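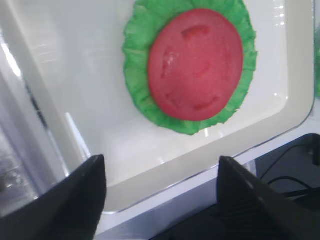
Damutis, September

**Minutes - play food set, layout and storage review**

Present: Ekene Etim (chair), Lesego Sibiya (minutes)
Start: 2:00 p.m.

**1. Previous minutes**

Accepted with one correction. The line on tray cleaning should read "damp cloth," not "damp sponge."

**2. Serving tray**

The white tray stays in the set. E. Etim noted that the gloss shows glare under the ceiling lights but that the ruffled lettuce and the tomato slice stand out well against it. L. Sibiya asked if the tomato should be stored on the leaf. Agreed that the two pieces are stored apart and put together only when a burger is being built.

The rounded corners of the basin are easy to wipe. No change requested. Part number 1571 is to be written on the packing list, which still shows the old Ursu number.

**3. Clear holders**

The holders were discussed at length. Each ingredient stands on edge and is kept upright by a small clip on the bar. L. Sibiya prefers this to stacking, as the faces can be compared without lifting anything. E. Etim agreed but said the clips need a set position, since users push them too far and the slices are hard to pull out.

Points recorded:

- Clip to touch the slice, with no bend in the slice.
- Arms to lie parallel, with room for a hand between them.
- Cavimano to be asked for the price of spare clips.

The holder with the red slice and the larger round slice was used to talk through clip position. The name of the larger slice is missing from the parts list. L. Sibiya to find the correct name before the list is printed. 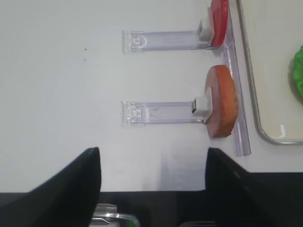 **Question from the floor:** Can the holders go through the dishwasher?

**Reply:** Hand washing only, in lukewarm water, until Cliltel sends the care sheet for the clear plastic.

**4. Buns and patties**

E. Etim proposed a fixed order for the rows: buns, then patties, then the rest. Two buns go side by side in one holder and two patties in the next. Agreed.

L. Sibiya raised a reddish-brown smudge near the end of the patty holder. Source not known. To be wiped with a damp cloth, then with alcohol if the mark stays. The result will be noted on the cleaning sheet.

The metal tray is to stay on the table beside the holders. A proposal to turn it 90 degrees was dropped - the rows would then have to move closer to the table edge.
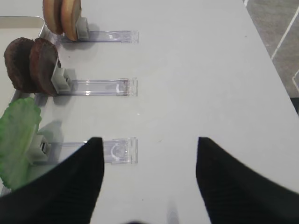
**5. Actions**

- E. Etim: write to Cavimano on spare clips; mark the clip position on each bar.
- L. Sibiya: correct the parts list and packing list; clean the patty holder.
- Both: check the row order against the printed layout card, version 7.

**6. Next meeting**

October, same room. Care sheet from Cliltel to be tabled if received.

Meeting closed at 3:10 p.m.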